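Week 5: Learning to Put Things in Other Things
Notes by Henrique Meireles
Reading time: 5 minutes

Where we left off: a policy takes in camera images and an instruction and puts out arm motions. You train it on demonstrations, it copies them, and everybody is pleased until the table changes. This week is about the table changing.

The method in the reading (Sveinbjörnsson's, which the lab calls Cirnon) is easy to state. Collect demonstrations in simulation. For each one, render the same motion from more than one camera. During training, penalize the network when two views of the same moment lead it to different actions. The extra loss term fits on one line and took a year of Unnur's life, as she'll tell you herself if you go to her talk.

Why bother? A policy trained from one viewpoint learns that viewpoint. It learns that the goal is a pale blob left of center, and it will go on reaching for left of center after you've moved the camera. On paper it has learned to place an object in a container. What it has learned in practice is a set of pixel habits, much like a student who memorizes the answer key in order.

The training set is 3065 simulated episodes, with 620 more held out. The split is by layout, so no held-out table appears in training. Please copy this habit in your projects. Last November I graded a project that split by time step, and its test accuracy was a thing of beauty.

Look at the placing task from two sides and ask what a single-view policy would have to go on.

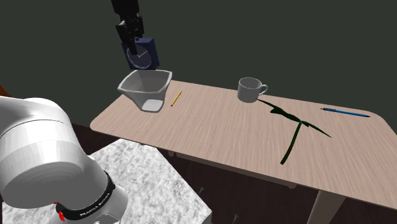
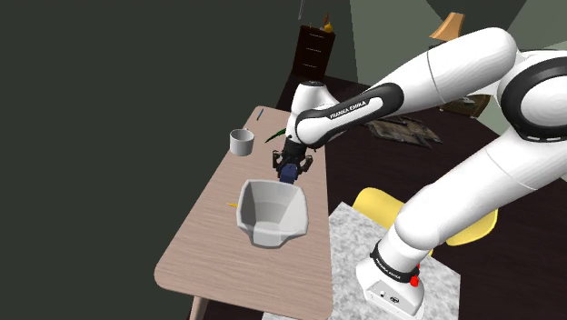 Placing task in simulation, two views. The wide white container is on the table in both; the gripper is high over it in the first view and low, with the arm seen from the other side, in the second.

Some points to take from these before we get to the math:

Occlusion moves around. In the second view the wrist hides part of the green thing on the table. In the first it is spread out in full. A policy that needs to know where everything is had better not depend on one camera for it.

Background is free information, and free information is bad for you. The first view has a plain wall behind the table. The second has a chest of drawers, a yellow chair and a lamp shade, none of which has any bearing on the task. A network will use them anyway if they help predict the next action. Ours did, in the early runs.

"Above" is a matter of opinion. A held object that lines up with the opening in one image may be well short of it in space. One camera gives you the line of sight and leaves depth as an exercise. The consistency term doesn't compute depth for you, but it does make it expensive to ignore.

Now the loss. Write a1 and a2 for the actions predicted from views 1 and 2, and a* for the demonstrated action. Then

L = |a1 - a*|^2 + |a2 - a*|^2 + w |a1 - a2|^2

The obvious objection is that if both predictions match a*, the third term is zero and does nothing. Correct. It earns its keep when they don't match, by making the two views be wrong together. Whether being wrong together is progress is the first problem on the homework.

On w: too small and you have the plain policy back. Too large and the network finds that the cheapest way to agree is to stop looking at either image. The arm then makes one calm, average motion toward the middle of the table, whatever you ask of it. Check for this before you report anything. The paper stops tuning w at step 1617 of the schedule, a number the authors do not defend and I won't either.

For next time: read sections 2 and 4, skip 3 unless you enjoy camera matrices, and do problems 1 through 5.

Related notes
Week 4: Behavior Cloning and Its Regrets
Week 6: When the Simulator Lies
Project guide: Setting Up Ikari
Guest talk: Unnur Sveinbjörnsson on View Consistency

Contact: Henrique Meireles, Kettani Building | Updated Jan 8, 2023 | Copyright Henrique Meireles | Back to top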